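Hakcombe students' robot passes final, leaves nobody's kitchen table unscathed

Press release – June 2020

The Hakcombe College Robotics Club has taken second place in the Skarley Cup, a student contest in two-armed assembly which this year was held entirely in simulation. The club's own workshop has been locked for months. Its members competed from bedrooms, one landing and a caravan.

Teams were given the same virtual robot, the same virtual table and 300 minutes of computing time to teach the first to do something useful on the second. Hakcombe scored 1,461 points. The winners, Namitz Technical School, scored 3,276, and the club would like it known that it has congratulated them twice.

"We had planned to spend the year learning to solder," said team captain Eyerusalem Tufa. "Then we spent it arguing about friction. You can't burn yourself on friction, so my mother was pleased."

The club began in February with a controller that was very good at throwing things. By the regional round it could lower a gripper to a part without sending either into the scenery. Judges praised the team's "patient approach", a phrase the club has chosen to take kindly – its robot was the slowest in the final.

Hagos Wako, who teaches physics at the college and runs the club, said the members had kept better notes than he had ever managed to get out of them in person. "They log every run. Some of the comments can't be printed, but they are dated and in order."

The team's prize of £2,000, paid by contest sponsor Harahap, will go towards a real gripper. Members voted on the spending by video call, and the motion to buy a better caravan was defeated.

New members are welcome from any year group. No experience is needed, though a computer with a working fan would help. Meetings remain online until the college reopens its workshop.

The simulated arms at the worktable, from the Hakcombe team's entry:

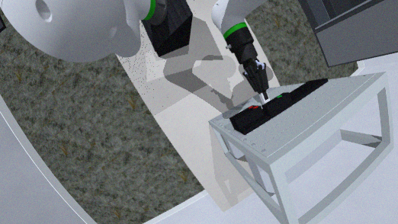
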